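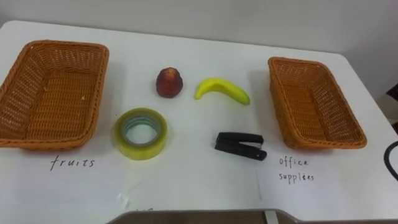
Why does the Merrick label printer spit out a blank label after every real one?

It thinks the labels are longer than they are. Set the media type to "gap" in the driver, then run calibration from the printer itself with the lid shut.

Ticket 152 – Prastbridge office, shipping desk
Opened by: Keith Mahuika
Handled by: Pylyp Kostiuk
Status: closed, reopened, closed

Keith: Every second label is blank. I have restarted it. I have restarted the computer. I have spoken to it firmly.

Pylyp: Which roll is in there?

Keith: The white one.

Pylyp: They are all white. What does the core say?

Keith: Pakix. The old ones were Ulness, but we ran out.

Pylyp: Okay, Pakix has a wider gap between labels. Driver settings, Media tab, change "continuous" to "gap". Then hold the feed button until it blinks twice and let go.

Keith: It fed 18 labels onto the floor and stopped.

Pylyp: You held it too long – that's the self-test. Try again, shorter.

Keith: Two blinks. Fed 2 labels. Printing fine now.

Closed July 25, 2025.

Reopened by Keith: Blanks are back. Nothing was changed.

Pylyp: Logged in remotely. Media type is on "continuous" again. The driver update put it back when the computer restarted. I've saved your settings as the default and turned off automatic updates for that driver.

Keith: Restarted twice, still fine. Can I reuse the blanks?

Pylyp: With a pen, sure. Please don't feed them back in.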